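How to budget for a small gripper cell

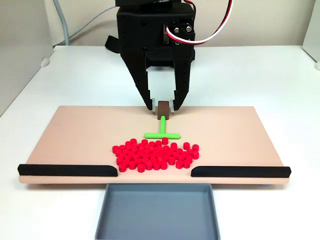

Most first budgets for a bench-top cell cover the arm and the gripper and very little else. The steps below are the ones we use at Prirberg when a department asks for a cell to do light sorting or pushing work. They assume a single arm, small parts and a bench you already own.

Step 1. Write down the task before asking for prices

One sentence is enough: what is moved, from where, to where, and how many times a day. Add the smallest part size and the heaviest tool the gripper will hold. If a supplier cannot quote from that sentence, it is too vague.

Step 2. Split the budget into four lines

Arm and controller
Gripper, finger pads and spare servo
Fixtures: boards, rails, trays, hand tools
Cabling, mounting and power

Keep the lines separate in the order as well. A bundled price hides the cost of replacing one item later. On our last order the Plesach gripper kit came to 1,391 before tax, and the quote did not list pads at all.

Step 3. Price the fixtures properly

Fixtures are cheap per piece but are changed often. A pusher that is fine for one part may ride over the next. Allow for 3 versions of anything that touches the parts, and a full spare set of the parts themselves. Small pegs get lost.

If tools are to be held in the gripper, give them all the same block to grip. The block can be cut or printed in-house and saves buying a tool changer, which for light work is seldom worth the money.

Step 4. Set the wear allowance

Finger pads and servo leads go first. We inspect both every 2,000 cycles and replace on condition. Check that the leads have enough slack at full reach – a lead that pulls tight at one corner of the bench will fail there. Order pads with the gripper, as small orders placed afterwards attract a carriage charge.

Step 5. Plan the delivery dates

Ask for lead times in writing. Bhardwaj quoted us 6 weeks for the arm mount, longer than for the arm. Orders raised in March may fall across two financial years, so agree with accounts which one pays.

Step 6. Compare quotes on the same sheet

Enter each quote against the four lines from Step 2 and mark any blank as "not included". Cistance supplies a blank sheet with its price list, though the tax column needs adding by hand. Return incomplete quotes to the supplier and do not fill gaps with your own guess.

Prices checked April 4, 2018. Carriage and installation are excluded throughout.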